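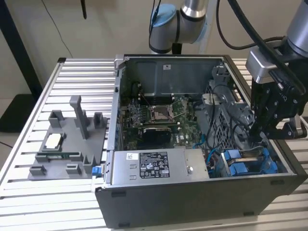

Newsletter > Operations > Equipment planning

Second disassembly cell: what we are asking for

The budget request for the Prestbridge shop goes in at the end of April, and the largest line on it is a second cell for taking apart desktop computers. Several people have asked what is in the number and what was left out, so the main points are below.

The present cell has two arms over a slotted aluminum table, with a printed fixture plate beside the computer case for the parts. We want the second cell built the same way. Kaja Ozoliņš looked at a single-arm version, which costs less up front, but it would need its own programs and its own set of spares. Matching cells can share both.

The arms are quoted through Sowerby, with delivery in six weeks from the order. Grippers are a separate line. We are asking for four, two to mount and two for the shelf. The fingers take most of the wear around drive cages, where there are a lot of brackets and not much space, and waiting on a replacement has cost us more working time than any other fault.

Fixture plates will be printed in house. Each desktop model needs its own layout, with pockets and slots sized to the parts that come out of it. The material and printer hours come to $963 for the first set. Please don't send plate requests to Clakeo anymore. That account closes when the current order is filled.

The table, frame and cable supports come to $1,635. This includes extra length on the rails to the right of the case. Chandrasekhar Joseph asked for it so that a parts bin can sit within reach of the arm without crowding the fixture.

Three things were taken out of the request. The powered screwdriver changer will wait until next year. The conveyor was dropped because Grakham is still sending us mixed pallets, and someone has to sort those by hand before anything reaches a cell. The larger air compressor moved to the building budget.

Power and floor space are settled. The new cell goes against the back wall, next to the battery cabinet, and the shelving there now will move to receiving. Electrical work can be done before the arms arrive.

If you run the current cell and have changes you would like made to the layout, send them to Kaja before the request is filed. Table height and cable routing are easy to change now. The position of the arm mounts is harder, so send those first.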